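Subject: Re: [steko-users] Gripper width drifts between episodes after update
Date: 17 October 2025
List: steko-users 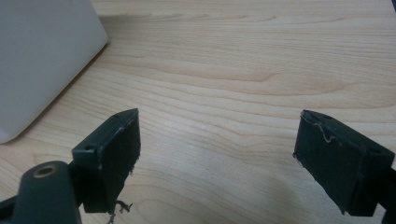
Replying on-list so the answer ends up in the archive. I had the same thing on our handheld units and spent most of this week on it. Short version: the width estimator in Steko is fine, the default config is wrong for fuzzy pads, and there is a second, smaller bug in the replay tool that makes it look worse than it is.

Quoted message:

> We moved from the May release to current head and now the width
> channel doesn't agree with itself. Fully open reads one value at the
> start of an episode and a different one at the end, with nothing
> between the fingers either time. The Wuner planner then thinks
> there is an object in the grasp and refuses to plan an open move.
> We recalibrated twice. Same result. Is anybody else seeing this?
> Replay log is 1763 frames, and it goes bad near frame 300.
>
> Also, does the estimator care what the pads are made of? Ours
> have felt on them and it's coming loose along the bottom.

Taking the second question first. Yes, it cares. Up to the May release the estimator fitted a line to the outer edge of each finger block and took the distance between the two lines. Current head fits to the inner face of the pad, which is the better idea on paper, as that is where contact happens. But it picks the strongest edge in a search window, and when a pad sheds fibers there is often a stronger edge a few pixels out into the gap. Pale threads over a black pad give you plenty of contrast. The fit hops onto a thread, stays there until the thread moves or the light changes, and hops back. You read that as drift.

Wood grain makes it worse. If the table has long streaks running across the view, some of them end right at the pad and the window picks those up too. I got far fewer jumps over a plain gray mat, with no other change.

What to set, in the estimator section of your config:

edge_source: block
search_window: 64
reject_thin: true
hold_on_jump: false

edge_source: block gets you the old behavior. You then need the pad thickness as a fixed offset, and you have to measure it yourself. Use calipers, with the pad lightly pressed. If you want to stay on edge_source: pad, then reject_thin is the one that matters. It throws out any edge that has a matching opposite edge right next to it, and a thread nearly always does. It costs a little time per frame, but I couldn't see the difference at our rate.

hold_on_jump is on by default and I think it should be off. It was meant to smooth over single bad frames. What it does in practice is keep the last value when two readings disagree, and if the last value was the bad one, you are stuck with it. I suspect that is what you see near frame 300. Check the raw channel next to the filtered one and you'll know.

On the planner side, Wuner treats anything below 0.95 of the calibrated full width as a grasp. You can lower that, but please fix the estimate first. We had it lowered for a while and it hid a real fault with one finger's mount screw.

Now the replay bug. The replay tool loads the calibration that is current on disk, and ignores the one stored with the episode. So if you recalibrated after recording, every width in the replay is shifted. It has nothing to do with the jumps but it adds to them, and it had me chasing the wrong thing for a day. Pass --calib-from-log until it's fixed. The patch is on the Adjei branch and needs a review. It's small.

To check your setup before recording anything more:

1. Open the fingers all the way over a bare part of the table.
2. Record 1000 frames without moving the tool.
3. Run steko-width-stats on the raw channel.
4. If the histogram has more than one peak, the fit is hopping.

Mine had two clear peaks with the defaults and one with the settings above. I haven't tried it under the Hestaver lens profile, and the window size may well need to be different there - if anyone has that combination, please post your numbers.

As for the pads, I would trim the loose threads or put on new ones before you recalibrate again. Trimming was enough on one of ours. On the other the felt kept coming apart and I replaced it. Old logs can be run through the estimator again with the new settings as long as you kept the video, so you don't have to throw those episodes away.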